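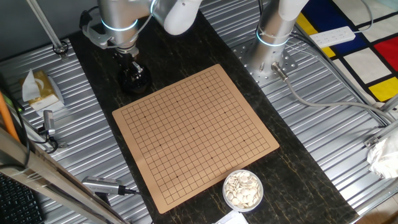 Hatem Mansour wrote on the first draft that a report about a fault should say on page one whether somebody was hurt, and that the reader should not have to look for it. He is right, so I start with it. Nobody was hurt. The left arm made a movement which none of us had asked for, at a moment when my partner had a hand over the board, and the fingers of the gripper came down on the place from which he had just taken the hand away. The rest of this report explains how this could happen, what we changed, and what we did not have time to change.

1. The project

Our group project has the name Vusau. The task is to let two robot arms set out Go positions on a normal printed board, so that a player can study a game from a file without placing every stone by hand. The left arm has the gripper and takes the stones from a round container near the lower edge of the board. The work cell stands in the Ashour laboratory and is shared with other student groups, which has some importance later.

The motion commands are sent by a program called Fikeo, which was written by the group before us. It reads a position, makes a list of movements, and gives them one after another to the Skusotix controller. The controller has its own protective functions. If the arm meets a force that is higher than the limit, it stops and waits for a person to confirm.

We received Fikeo in February with a short text file of instructions. The file explains how to start the program and how to calibrate the cameras. About stopping and starting again it has one line: "after stop press resume".

2. What happened

On 6th May we were testing the pick from the container. White stones lie in it at many angles, and a stone which stands nearly on its edge is difficult to hold. We wanted to know how often the gripper takes a stone at the first attempt. We had planned a long series and had reached attempt 93.

In this attempt the gripper touched the wall of the container. The force was over the limit and the controller made a protective stop, as it should. My partner moved the container back to its mark. Then he saw that the board had also turned a little from its place, and he reached to the upper left corner of it to put it straight. I was at the keyboard. I saw the message that the stop could be confirmed, and I confirmed it. In my understanding this would only remove the error. I intended to send the home command afterwards.

The arm did not wait for the home command. It lifted, moved across the board to the upper left, and went down. My partner pulled his hand back in time. The gripper pressed on the board, the force limit was reached for the second time, and the arm stopped again. I then pressed the emergency stop, which I should have done earlier.

We did not touch the controls any more on that day. We copied the log files, wrote down from memory what each of us had seen (separately, before talking about it), and told the laboratory supervisor.

3. First explanation, which was wrong

Our first idea was a fault in the calibration. The board had turned, so the cameras and the arm perhaps did not agree where the board was, and the arm went too low. I spent two days on this. I measured the height of the table surface at the corners of the board and compared it with the values in the configuration. The differences were small, much smaller than what is needed to explain the pressing.

I mention this part although it gave no result. The wrong idea was attractive to us for a simple reason: it concerned only a number in a file. If it had been true, we could have corrected the number and continued the same afternoon.

4. What the log shows

The log of the session has 946 lines. The controller writes one line for each command received, each command finished, and each change of state. Fikeo writes its own log with other time stamps, and to put the two together was slow work. The clocks of the two computers did not agree, and we had to find the shift by looking for events which appear in both.

At line 869 the controller reports the protective stop. At this moment Fikeo still had unfinished movements in its list. For the attempt with the container these were the lifting of the stone, the transfer to the upper left part of the board, the lowering and the opening of the gripper. When the controller stops, Fikeo receives this state and pauses. It does not empty the list. When the controller reports that it is ready again, Fikeo takes this as permission and sends the next movement.

So the arm did exactly what was in the list. It carried out the placing of a stone, without checking that it held a stone and without knowing that people had changed things on the table. The lowering went too deep, which is explained by the same cause: the movements after the pick were relative to the last position reached, and the last position was never reached completely, as the stop came in the middle. Every later height had an error in it.

There are therefore 2 separate defects in the program:

Defect A: confirming a stop at the controller also continues the program.
Defect B: movements after the pick are relative, and an interrupted movement makes all the following ones wrong.

Defect A is the dangerous one. Defect B made the result worse.

5. The human side

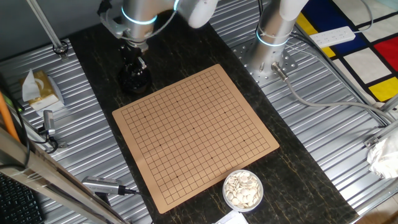 I do not want to put everything on the program of the earlier group. We also made errors, and the first was that we had no rule about hands. When the arm stood still, we behaved as if it was off. This is an easy habit to get in our cell, as the waiting position of the left arm is over the table, with the gripper above the upper left corner of the board, near enough that its shadow falls dark on the surface. With no stone on the board and nothing moving, a person sees a table on which he can tidy something. The light rings on the two arms glow light blue in this situation, and we had both got used to reading them as a sign of rest. They say that the arm has power. They give no information about whether there is a list of movements waiting in another computer.

The second error was mine alone. I confirmed a stop without looking at the table and without saying it aloud. The screen and the keyboard are at a corner of the cell, and the message on the screen asks for a key, so the eyes are on the screen exactly when they should be on the arm.

The third point is about the shared cell. Another group had told us weeks before that "the arm sometimes goes on by itself after a stop". We laughed and thought that they had pressed something twice. There was no place where such a remark could be written down, and so it was heard and forgotten.

6. Changes

We made the following changes in Fikeo:

Any stop, of any kind, empties the list of movements. The position has to be started again by a person.

After a stop the first permitted movement is a slow vertical lift, and the program asks for it with a separate key, which must be held down. When the key is released, the arm stops.

All movements over the board now use absolute positions. The lowering has a lowest permitted height which is checked before the command is sent.

After a pick, the program checks the opening of the fingers. If they have closed completely, there is no stone, and the transfer is not sent.

Outside the program we agreed on rules. The person at the keyboard says "moving" and waits for the answer "clear" from the other person. Hands go over the table only after the emergency stop has been pressed, also for small things like straightening the board. The waiting position of the left arm should be changed to one beside the table, but the other groups use the same position in their programs and we have not yet an agreement with them. A notebook for faults now lies in the laboratory. When I finished this text it had four entries, and one of them is ours.

7. Tests after the changes

We tested Defect A by making stops on purpose. A foam block was put in the way of the arm, in each phase of the movement: before the pick, in the pick, during the transfer, during the lowering. In every case the list was empty after the stop and the arm stayed still when the stop was confirmed. We did the tests with both of us outside the reach of the arm, and a third student held the emergency stop.

For Defect B we interrupted the pick, started again, and let the arm place a stone on the board at low speed. The height was correct each time.

What we could not test is a loss of the network connection between the two computers during a stop. In the code I see no protection for this. If the message about the stop does not arrive, Fikeo does not know that it has to empty the list. A correct solution would be that the controller itself refuses commands older than its last stop, for example with a counter which is sent with each command. I have made a sketch of this in the appendix, but it is not programmed.

8. Remaining work

The series of picks was not completed. The attempts before the incident were made with the old program and I have not used them for any statement about the gripper -- the relative movements make it unclear how deep the fingers really went into the container. The next group should begin the series from zero.

I also ask the next group to read section 5 before section 6, and to move the waiting position first, when the other users of the cell agree. The changed files and both logs are in the project folder, together with the table of the time shift between the two clocks.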